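**Robotics club: memory modules are this fall's task**

The Prulton robotics club is back in the lab, and the fall project is putting memory modules into a desktop workstation with the arm. Last spring's project, sorting fasteners into trays, is finished and its code is in the club archive under Flunetden.

The practice machine is an old tower laid on its side with the cover off. The processor is out and will stay out, so please keep tools and sleeves away from the open socket. 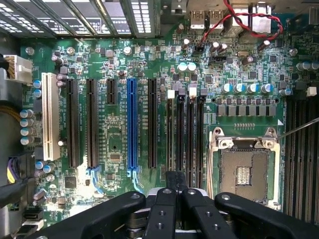
Members are working in two groups. One writes the approach and alignment routines, and the other labels the wrist camera recordings. The club has 1,385 short clips from the summer, and 140 of them still need labels. Sign up on the Brorar page if you can take a batch. A batch is 60 clips or fewer and takes roughly an evening.

Alignment is the slow part. A module has a notch that must match the key in the slot, and a small tilt is enough to jam it. For now the arm stops above the board and waits for an operator to confirm before it moves down.

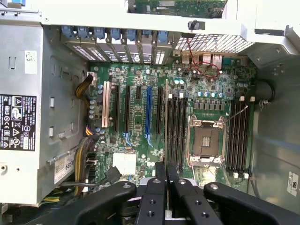

*The gripper over the open workstation, memory slots on both sides of the empty socket.*

The club will enter the task in the Dönmez student challenge. Draft write-ups are due 9/21/25. New members are welcome in Room 102, and no programming experience is needed for the labeling group.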